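Skesby serving tray, large, red: six months on the counter

I bought this tray in October to replace a melamine one that had developed a crack along one handle. The Skesby is sold as a serving tray, but mine has carried very little food. It is used as a movable work surface next to the sink: sorting small parts, holding things that have just been washed, keeping a job together when the counter is needed for something else. The review is written from that angle. If you want to know how it looks at a brunch, other people have covered that.

**Construction**

One piece of molded plastic, rounded rectangular outline, raised rim all the way around. There are no cut-out handles. You pick it up by the rim, which curls outward enough to get four fingers under it. The corners have a generous radius and can be wiped with a cloth without leaving a line of dirt in the angle. My old tray had square inside corners and needed a toothbrush.

The top surface has a fine diamond texture molded into it. It is shallow enough that a sheet of paper can still be written on if you press with a ballpoint, but a pencil skips. There is no rubber coating, so there is nothing to peel. I had a Zaninton tray with a sprayed-on grip layer, and it turned sticky in its second summer.

**Grip**

Dry, the texture does what it should. I loaded the tray with wooden blocks and a few large push buttons, lifted one short side, and watched for movement. The blocks held longer than they do on smooth plastic. The buttons, with their wide flat bases, held longer still. Cloth does not slide at any angle I would carry a tray at.

Wet is a different matter. A film of water fills the low points of the pattern, and after that a glass will travel. The change is sudden. If you carry drinks, put a towel down first or keep the tray dry.
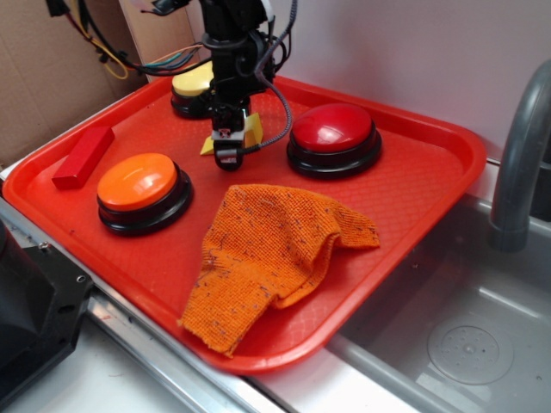

Most of the friction on the underside comes from the counter and very little from the tray. The base is smooth, with no feet. On a matte laminate it stays where it is put. On polished stone it can be pushed with one finger, and pressing down hard near one edge will walk it a little each time. I cut four small squares of shelf liner and stuck them under the corners. The movement stopped. A tray at this price should come with feet.

**Stiffness**

Carried with both hands, it flexes slightly in the middle under a full load. I would not call it a fault, but you can feel it. With 2,000 grams spread evenly, the sag was visible against a steel ruler and went away when the load came off. With 3,000 grams it was still usable, though I would not want to walk down stairs with it. Loads placed close to the rim hardly register.

The Van der Linden tray of similar size is stiffer, heavier, and noticeably noisier when you set things on it. Hanneke Geerts lent me hers for a week so I could compare them on the same counter. Hers is the better tray for dishes. Mine is the better tray for small hard objects, which land on the Skesby with a dull knock and bounce less.

**Cleaning**

Flour, crumbs and sawdust sit in the diamonds and need a damp cloth followed by a dry one. Dry wiping alone moves the dust from one row to the next. Terry cloth works better than microfiber here because the loops reach into the pattern. It will also leave lint if the towel is new.

Grease comes off with dish soap and hot water. Turmeric left a faint mark that took several washes to disappear. Marker ink did not come out completely, and I have stopped trying. The tray is too long to lie flat in my sink basin, so one end has to be tipped up under the faucet and then turned around.

The label allows dishwasher use. I ran it at 64 degrees C, standing on its long edge, and found no warping when I laid it back on the counter. I have not used the hotter program.

**Color**

The red is strong and even. It has not faded, though my counter gets little direct sun. One practical point: red items are hard to find on it at a glance, and orange ones are only slightly better. Yellow parts stand out well. If you plan to sort things by color, buy the gray version, or whatever pale shade the Randdale shop has in stock.

**Verdict**

80 out of 100. Points off for the missing feet and for the wet grip. I would buy it again at the same price and keep the shelf liner handy.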